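# Two-arm planner keeps timing out when both grippers approach the same object

**besquivel** wrote:

We have a two-arm cell, one planner for both arms (14 joints, single group), and I'm stuck on planning times. Each arm on its own plans fine. As soon as both goals are near the same small object in the middle of the table, the planner hits the five second limit more often than not.

Setup:

- Flirkell for motion planning, sampling planner, default settings except the time limit
- head camera for perception, point cloud goes into the collision map
- both arms start from a fixed home pose on opposite sides
- goal: the left gripper opens on one side of the part, the right gripper opens on the other side, fingers pointing at each other

I ran 1,470 plans overnight with random part positions. 1,109 came back with a path. The rest were timeouts. The failures are nearly all at positions in the middle third of the table, where I need it most.

I tried raising the limit to ten seconds. It helped a little and made everything slower to test. Is this a known thing with a single 14 joint group?

---

**tikk_fan** wrote:

Known thing. Don't plan both arms as one group. Plan the left arm, freeze it as an obstacle at its goal, then plan the right. Each problem is seven joints and takes milliseconds.

---

**b.iwasaki** wrote:

> Plan the left arm, freeze it as an obstacle at its goal, then plan the right.

That works if the left arm is allowed to finish before the right one starts. If she wants them to move at the same time, the second plan has to know where the first arm is at every time step, and a frozen obstacle at the goal tells it nothing about the middle of the motion.

Berenice, do you need them to move together?

---

**besquivel** wrote:

For the approach, no. For the last few centimeters, yes, because the part stands on end and if one gripper touches it first it tips over. Right now I plan the whole thing as one motion because that was easier to write. 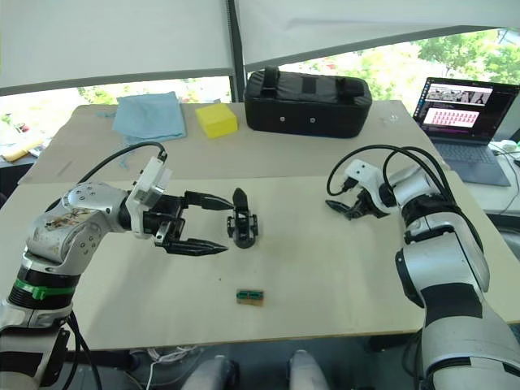
The start of the motion is never the problem. I can plot the search tree and it spreads out nicely until it gets near the part, and after that it adds almost nothing. I assumed that was the two wrists getting close to each other, but when I print the minimum distances at the goal there is clearance between the arms. It isn't much, but it's there.

My padding on the robot links is 2 cm. Could that be enough to do it?

---

**tikk_fan** wrote:

2 cm on every link, including the fingers? Then yes. You padded both fingers and the object, so at your goal pose the planner sees contact or something close to it. Set it to zero on the fingers and keep it on the forearms and elbows.

---

**refugio_s** wrote:

I'd look at the collision map before touching the padding. What does it contain at the time of the plan? If the head camera is feeding it live, then your own cables are in there unless you filter them. The robot model has the links. It does not have the hoses and cables. The self filter cuts out the links plus a margin, and everything outside that margin ends up as occupied voxels floating next to the arm.

We had this for most of March. Plans failed at poses that looked completely open. When we finally drew the voxels on top of the robot model there was an arch of them standing over the forearm, where the cable was.

---

**besquivel** wrote:

Refugio, that may be it. I just turned on the voxel display. There is a band of them over the right arm and another one by the left wrist. I never looked because the planner's own view hides the map by default.

So what do people do about this? Bigger margin on the self filter?

---

**refugio_s** wrote:

Two options.

1. Bigger margin. Easy, one number. The downside is you also delete real obstacles near the arm, and near the gripper that means you delete the part.
2. Add dummy collision shapes to the wrist and forearm links that cover where the cables can go. The filter then removes them from the cloud, and the planner also knows not to swing a cable into something.

We use option 2. A capsule on each side is good enough. Per-link margin also helps: large on the forearm, small on the fingers.

---

**b.iwasaki** wrote:

I disagree with option 2 for this case. If she adds capsules over both forearms she makes both arms fatter, and she is already short on room in the middle of the table. She'll trade false voxels for false links.

For a fixed table I wouldn't use the live cloud for planning at all. The table doesn't move. Model it as a box, model whatever is stored along the back as a second box, tall enough to cover it, and use the camera only to find the part. Then the cables never enter the map.

---

**refugio_s** wrote:

And the first time somebody leaves a screwdriver on the table the arm goes through it. I don't like static scenes when people are putting things down between runs.

---

**b.iwasaki** wrote:

Then take one snapshot of the cloud with the arms at home, outside the work area, and plan against that. You get the screwdriver and you don't get the cables. Retake it between cycles. It's one service call in Flirkell.

---

**refugio_s** wrote:

Fair, snapshot at home is fine. I'd still want the cable shapes in there for the swing. A cable that catches on something is how we lost a connector.

---

**besquivel** wrote:

I tried the snapshot because it was the smallest change. Also zero padding on the fingers, per tikk_fan. Same script, and I let it run longer this time: 1,638 plans, 56 timeouts. Median time went from 3.1 seconds to 0.4.

I didn't separate the two changes, so I can't say which one did it.

---

**tikk_fan** wrote:

Run it again with the padding back on. I'd like to know.

---

**hmelendez** wrote:

Reading this with interest, same kind of layout here but on Tikkanen. A question about the last few centimeters. How are you getting both grippers to close in at the same time? Our two controllers drift apart and one always gets there first.

---

**besquivel** wrote:

I split it now. Phase one is the approach, planned as above, ending with both grippers stopped short of the part. Phase two is a straight line for each hand, and I compute both with the same time steps. One node sends both commands from one loop. If you have two processes each running their own clock, they will drift.

This is the core of it:

```
for t in steps:
 left_target = lerp(left_pre, left_grasp, t)
 right_target = lerp(right_pre, right_grasp, t)
 ql = ik_left(left_target, seed=ql)
 qr = ik_right(right_target, seed=qr)
 if ql is None or qr is None:
 hold_both()
 break
 send(ql, qr)
```

`steps` goes from 0 to 1 and `send` blocks until the next tick. The seeds matter. Without the previous solution as the seed the IK can jump to another elbow position halfway down the line.

---

**b.iwasaki** wrote:

I'd solve the whole line first and only then send it. With your version, if IK fails at step 30 you stop with both arms halfway in.

---

**besquivel** wrote:

Agreed, changed it. It solves all steps up front now and refuses to start if any of them fails. The loop only plays them back.

---

**hmelendez** wrote:

Thanks. We do have two processes. I'll merge them and see.

---

**brisa_e** wrote:

For anyone who finds this from search: if you use the Dovora drivers, check that the two arms report joint states on the same clock. Ours didn't until we set `use_host_time` to true on both. The planner was starting from a stale pose for one arm and rejecting the first waypoint with "start state in collision", and it looks a lot like the problem in the first post.

---

**besquivel** wrote:

Results for tikk_fan. With the snapshot and the 2 cm padding back on the fingers, the timeouts in the middle third come back, though fewer than before. With live cloud and zero padding, about the same as that. So both were hurting. I'm keeping both changes, and the cable capsules go in next, on the forearms only.

---

**b.iwasaki** wrote:

Post the numbers with the capsules when you have them. I still think they'll cost you.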